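On Sunday Savvas Zacharopoulos wrote:

> Why should visitors on a work permit wait 4 months for a health card when they pay tax from day one?

Good question, Savvas! I put it to our member's office in June and got a form letter back (140 words, none of them an answer). My neighbour paid $83 for a walk-in visit while she waited, and she's been on the Cavby payroll all along.

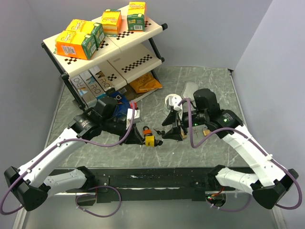 *Checkered shelves, marbled tabletop*

Anyway, the petition's at nearly 200 names. Who else wants to sign before I drop it off?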